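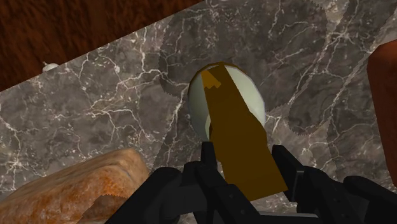
石の天板と暮らして2年、まだ慣れません

うちの台所をやり直すとき、いちばんもめたのが天板でした。ステンレスで十分という夫と、どうしても石がいい私。で、押し切りました(夫よ、ごめん)。

相談に乗ってくれたのは、石材店タリーのヌアラ・オブリアンさん。最初に見せてもらったサンプルは441番、白っぽくて上品なやつ。でも私が気に入ったのは隅に立てかけてあった393番のグレーで、脈がバリバリ走っているほうなんです。「それ、好き嫌いが分かれますよ」と言われて、余計に欲しくなっちゃって!

さて、住んでみてわかったこと。大理石は酸に弱いです。レモンを切って、汁をそのままにして電話に出たら、戻ったときにはもうツヤが消えて輪っかが残っていました。ワインもだめ、お酢もだめ。ヌアラさんに泣きついたら「アイルランドの祖母の台所なんて輪染みだらけでしたよ」と笑われました。まあ、そういうものらしいです。

手入れはわりと地味で、ふだんは固く絞った布で拭いて、すぐ乾拭き。保護剤は半年に一度、薄く塗って、しばらく置いて拭き取るだけ。私は一度ケチって塗りっぱなしにして、ベタベタにしたことがあります。あれは落とすのに一晩かかりました。

いいところは、なんといってもパイ生地! ひんやりしているからバターがだれにくくて、真夏以外はかなり楽です。12月に入ってからは週末ごとに折り込みをしていて、粉だらけの天板を見ながらお茶を飲むのが楽しみになりました。

ちなみに夫は今、洗面所も石にしようと言い出しています。私はステンレスでいいと思うんですけどね。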